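Salutura Playroom Checks
Sheet 31: sorting table, basket and loose pieces
Site: Clavstead
Date: 2020-04-15

1. Table and cloth
Cloth covers the full top: OK
Hem clear of the walkway: OK
Creases at the front corner: minor, smooth out at next change
Comment: White cloth stays on for now. Swap it for the spare at the end of the week and check the underside for pulled threads.

2. Basket
Rim, braid intact: OK
Loose or snapped cane ends: none felt
Base weave, gaps: none
Comment: Run a bare hand around the rim and then along the inside walls. The darker strands hide splits, so use a torch.

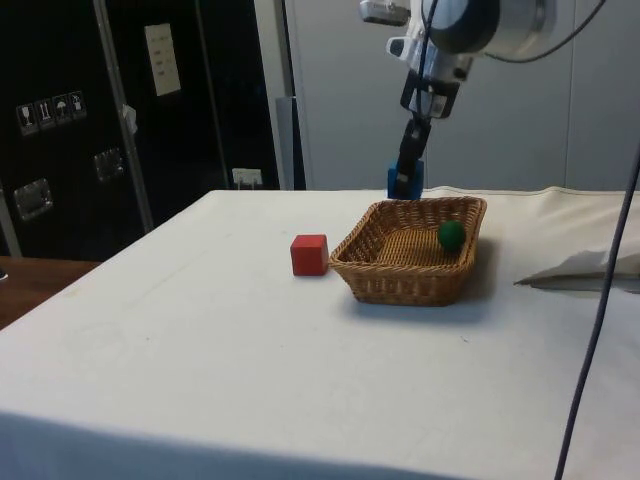
Can the woven basket be wiped down with the same spray as the blocks?
Use a barely damp cloth with no spray, then leave the basket upside down to air. Cane that stays wet goes mouldy at the corners.

3. Blocks and ball
Red block, corners and faces: OK
Blue block, corners and faces: OK
Green ball, surface: OK, recheck in October
Comment: Blocks get a rub with the back of the hand for splinters. Any chipped colour goes in the repair tub and is written up under item code 634. Pieces are laid out beside the basket before counting in.

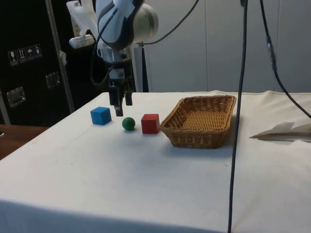

Item 3: blue block, green ball and red block set out next to the basket.

4. Floor and cords
Cords kept off the seats: OK
Loose paper on the table: put away before the next group
Comment: The Lerau mat under the table has started to curl at one end. Tape ordered.

Supplementary note: packing the basket
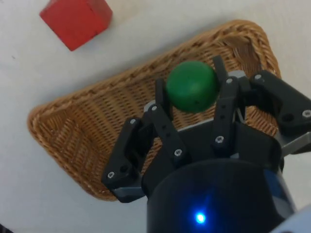
Reading time: 1 min

The ball goes in first and the blocks go on either side of it, which stops it rolling when the basket is carried. Keep everything below the rim. Baskets are stored on the Nic Aodha shelving, bay 87, one high only. Anything found with a broken rim is tagged and left on the bottom shelf until the next check.

Result: pass, with two follow-ups (mat, cloth).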